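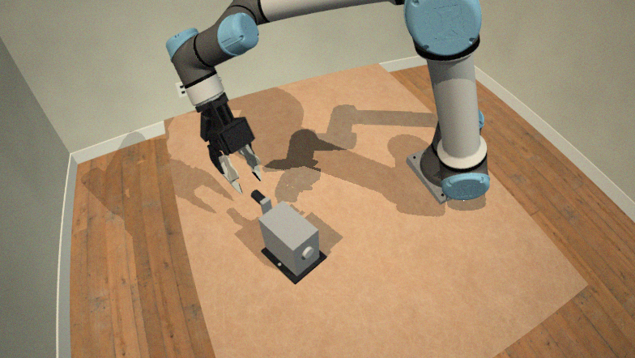 A bancada 4 da linha de mecanismos manuais vai deixar de ser um posto só de pessoas a partir de junho. É ali que se faz o ensaio de manivela: cada caixa montada é posta na base, alguém pega no punho, dá as voltas previstas na ficha e regista se o movimento prende. O trabalho que está a ser preparado em simulação é exatamente esse, com a caixa cinzenta pousada na sua base preta, o punho preto do lado de trás e a garra de dois dedos aberta por cima dele. A caixa fica rodada em relação ao braço, e foi essa a posição que deu mais discussão entre a Engenharia de Processo e o pessoal da bancada.

O projeto chama-se Atarham e está a ser feito com a Trastel, que fornece a parte de programação e de simulação. Arrancou depois do levantamento de posturas do ano passado, em que o ensaio de manivela ficou no topo das queixas de pulso e de ombro. Um operador em turno completo dá cerca de 2,000 voltas, sempre com a mesma mão, porque a base antiga não permite trocar de lado. Já se tinha tentado resolver o problema com rotação de postos a cada 90 minutos. Melhorou alguma coisa, mas a rotação cai sempre que falta gente, e falta gente muitas vezes.

Convém dizer o que o braço vai fazer e o que fica como está. O braço pega no punho, roda, larga e passa à peça seguinte. A montagem da caixa, o aperto, a lubrificação e a decisão sobre as peças duvidosas continuam com as pessoas. Uma peça que prenda no ensaio vai para o tabuleiro vermelho e é vista à mão por um operador, que assina a ficha como até agora. A Qualidade pediu que assim fosse e a Hinrichs, que é quem compra a maior parte destes mecanismos, concordou por escrito.

Chrysanthi Tsakiris, responsável pela linha na Rukora, passou as últimas semanas entre a bancada e a sala onde se vê a simulação. Levou com ela operadores dos dois turnos, dois de cada vez, e pediu-lhes que dissessem o que estava mal. Disseram bastante. A primeira versão rodava o punho a uma velocidade constante, do princípio ao fim, e quem faz o ensaio há anos sabe que se abranda na zona onde a engrenagem costuma prender -- é aí que se sente o defeito. A segunda versão já abranda. Também se corrigiu a altura de aproximação, que obrigava o braço a passar por cima do sítio onde se pousa a ficha.
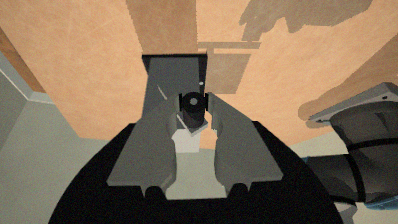 A questão do aperto dos dedos ainda não está fechada. Com força a mais, marca-se o punho; com força a menos, escorrega na terceira ou quarta volta. Na simulação há um valor que serve, mas os punhos que nos chegam do fornecedor variam no acabamento e é preciso ver como se comporta com peças verdadeiras. A Trastel propôs fazer um primeiro lote de 60 caixas, escolhidas de três entregas diferentes, antes de se falar em produção. Esse lote será corrido fora do horário da linha, a partir das 17h00, com um operador de cada turno presente e pago em horas extraordinárias.

Se o lote correr bem, segue-se um período em que o braço e as pessoas ensaiam em paralelo. As mesmas caixas passam pelos dois e comparam-se os registos. O período termina ao fim de 675 caixas comparadas, demore o que demorar. Não há data marcada para o posto ficar a trabalhar sozinho e pede-se às chefias que não a inventem quando lhes perguntarem.

Quanto aos lugares de trabalho, que é o que mais se ouve no refeitório: a bancada 4 tem hoje duas pessoas por turno. Passa a ter uma, que carrega, descarrega e trata do tabuleiro vermelho. A outra vai para a montagem final, onde há vagas abertas desde o inverno. A mudança faz-se por escolha de quem lá está e só depois, se for preciso, por indicação da chefia. Mantém-se a categoria e mantém-se o subsídio de turno. O prémio de peça, que na bancada 4 era calculado pelas caixas ensaiadas, deixa de fazer sentido nesses termos e está a ser revisto. Até haver uma regra nova, paga-se a média dos últimos seis meses. Quem tiver dúvidas sobre o seu caso deve levá-las aos Recursos Humanos com o recibo, porque as contas não são iguais para toda a gente.

Há formação para quem ficar no posto. São quatro sessões de meio turno, em horário de trabalho, e incluem parar o braço, retomar depois de uma paragem, mudar de referência e perceber as mensagens do painel. Não é preciso saber programar. Quem quiser ir mais longe pode inscrever-se no curso que a Trastel dá nas instalações dela; há dois lugares pagos pela Rukora e, se houver mais interessados do que lugares, conta a antiguidade na linha.

Alguns operadores perguntaram se vão ser avaliados pelos registos do braço. A resposta da Chrysanthi foi que os registos servem para a peça e para a máquina. Ficam guardados por número de caixa, sem nome, e a ficha assinada continua a ser o único documento com o nome de quem trabalhou. Os representantes dos trabalhadores pediram que isto ficasse escrito e o texto está afixado no quadro junto à entrada dos balneários, ao lado da escala.

Durante a montagem, o corredor entre a bancada 4 e o armazém de punhos fica estreito -- passa uma pessoa, não passa o porta-paletes. Os punhos entram pelo lado da expedição enquanto durar a obra. A ficha de ensaio também muda de cor, de branco para amarelo, para não se misturar com as antigas. As brancas que sobrarem devem ser entregues na Qualidade.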